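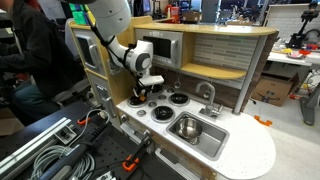

The Play Kitchen as a Piece of Furniture: what a small worktop can teach us

Student project report, Year 2 Furniture and Interiors
Group: Vendula Sokol, Romana Kováčik, Otakar Vávra
Tutor: Drahomíra Štěpánek

Why we chose it

Our task was to take one everyday object and study it properly, the way you would study a chair or a staircase. Most groups went for lamps. We went for a play kitchen, and we had a brilliant time with it! All three of us had one at home or at nursery, and none of us had ever looked at how the thing is laid out.

The worktop

The first thing we talked about was the counter. It is white with speckles, like a grown-up stone-effect worktop, and it ends on the right in a broad curve. We loved that curve. A square corner at this height sits right at a small child's face, and Romana, who has two little brothers, had plenty to say on the subject. The top shelf is rounded at its right end as well, so the shapes belong together.

The right end of the counter is clear, and we think that is the best decision in the whole design. Children need somewhere to put things down - a plate, a teddy, half a pretend cake. In our survey of parents we asked which part of a play kitchen gets used most, and we had expected the hob to win easily. It came second to "any flat bit".

Hob and sink

There are four black burners with silver rims, and four small silver knobs set between them in a diagonal line. In a real kitchen we would have argued for knobs along the front. For play we like them where they are, in the thick of things, and Otakar pointed out that two children on different sides could both get a hand to them.

The sink is a grey rectangle next to the burners with a gooseneck tap behind it. We put the shiny steel pot in it for our layout drawings. Moving a pot from sink to hob is a very short trip, and we sketched that route again and again until Vendula's notebook was full of arrows.

Back panel, tiles and shelves

This was Romana's section and she got carried away in the nicest sense. Dark brown wood grain behind the counter, then tiles in grey, white and beige, then light wood for the shelves. That is a lot of finishes for one small unit, but they are all quiet colours and it holds together. The utensils hang against the dark panel, so they show up well. The silver microwave with its black window sits under the top shelf, and we would lower it slightly in our own version.

What we would change

Our redesign keeps the counter and the curve. We want a deeper lower shelf, hooks a child can reach without leaning over the burners, and a worktop height of 6 cm less for the youngest users. The full drawings were handed in on 25th February and the scale model follows next term.

Comments

Bohumila Malý: Lovely work. Have you thought about left-handed children and where the tap goes?

Otakar Vávra: We hadn't, and now we can't stop! It's going in the model.

Jurčo: My daughter uses the microwave as a letterbox. Please keep it low enough for that.

Related projects
Folton stool: three legs or four?
A coat rack for the Lendden reading room
Rollby storage boxes, notes from November

Contact the course office | © Student Projects | Back to top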